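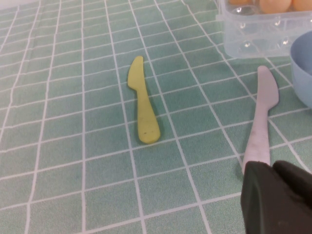
October, bench 2, Lodemo cell. Going thru the Zavala handling rules before the next block.

- Plastic knives only. No metal blades near the arm, not even for a quick check.
- Speed cap 60 mm/s inside the marked zone. It was set to 808 in the old config?? changed it, pls don't copy that file again.
- Grip force max 33 percent on thin handles.
- Eggs and bowl stay put during knife picks. If the arm needs to cross them, lift first, 40 mm clear.
- Hands off the mat untill the arm is parked and the light is green.

Bandurthorpe wants the e-stop test logged per shift, we only do it per day. Fix.

Still open - who signs off on wiping down the props? Flinelico sheet says operator. Ask.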